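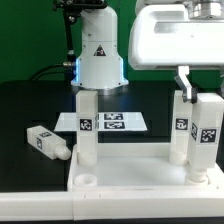
Notebook – comedy timing clips, 28/05/2020

OK, picking up from where I left the page in January, when I swore I'd never sit through another double take. I have now sat through 56 of them. Shewit pulled the list together from old film comedies, mostly farces, a few musicals, and one thing called Wutlow that none of us had heard of and that I've now watched three times for fun (the butler! the soup!).

What we're after is the gap. Somebody says a ridiculous line, somebody else hears it, and there's a stretch of nothing before the face goes. I want that stretch in film frames, measured the same way for every clip, so Liliana can stop telling me that I'm picking my favorites and calling them slow burns. She's a bit right.

How I'm doing it now: the clock starts on the last audible bit of the line and stops on the first movement of the eyebrows or mouth. Blinks don't count. If the actor is already moving when the line ends, the clip goes in the "overlap" pile and I leave it alone. Berhanu wanted head turns to count too, and we argued about it over lunch, and I gave in for clips where the face is turned away at the start. Marked those with an H.

Stepping through in Jestora works fine as long as you don't let it autoplay on open. It skips ahead 2 frames every time, which I only caught after I'd done 10 clips. Redid all 10. Grr. Someone please put a note on the monitor.

Bident is still better for the sound side – you can really see the end of a word there – but it chokes on the longer transfers. Adanech cut hers down to just the exchange plus a little air on both sides and that loads right away, so let's all do it her way.
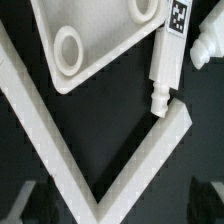

The trouble with the longer gaps is that they're hardly ever one shot. The director cuts to the other person, or to the dog, and comes back, and by then the face has already gone off. So is that the actor's timing or the editor's? I've been writing "E" next to those and moving on, but there are a lot of Es. Roxana thinks they deserve their own table and I think she's volunteering to make it!

Longest one in a single take so far is 80 frames, from the hotel picture on the Ejigu reel, where the aunt finds out who's been paying for the orchestra. I laughed out loud and then had to measure it again. Same answer both times, so it stays in.

The print is pretty beat up, by the way. There's a splice right before the line and I'd like to know if we lost anything there. Shewit says another copy exists, and she's going to write and ask.

Also, my laughing is on the audio of the test recording. Sorry, Adanech. Use the second one.

To do: go back over the H clips with Berhanu, rename the overlap pile so it sorts last, send Liliana the numbers before she asks. Wutlow disc goes back in the drawer when I'm done with it. I'm not done with it.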